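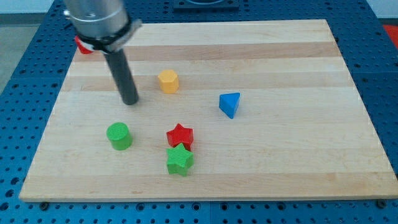 3.2 Materials and layout

The blocks used in the sorting sessions were small plastic prisms in plain, bright colours. The set includes hexagons, triangles, cylinders and five-pointed stars. Some shapes come in more than one colour, so that a person asked to sort them has to choose between shape and colour as the rule.

Figure 4. Coloured shape blocks on the maple board. The red and green stars stand close together; the yellow hexagon and blue triangle are further back.

All layouts were made on a light wooden cutting board built from glued maple strips. We chose maple after a short trial at Kurkarthorpe, where a dark tray made the blue and green pieces harder to tell apart for older participants. The strips also give a faint set of lines, which some people used to straighten their rows – we did not discourage this.

Blocks were laid out loosely, with uneven gaps. In the layouts we call "paired", two blocks of the same shape but different colour were placed next to each other, as with the stars in Figure 4. Lyons (Zotdale group) had found that neighbouring pieces are often picked up as a pair, and we wanted to see whether this held when the colours did not match.

In total 84 people took part and 199 layouts were scored. Of these, 73 were paired layouts. Sorting by shape was the first choice in 65 of the paired layouts. The remaining eight were sorted by colour or left unfinished, and are discussed in Section 4.1.

Scoring was done by the second author using the Dirkura sheet, with the colour names shortened. Changes of rule partway through were marked but not penalised.

Rafferty Lyons and Eilif Magnusson, November

Contact the authors | Copyright Mahmoud Papers | Back to top
2 comments · 8 shares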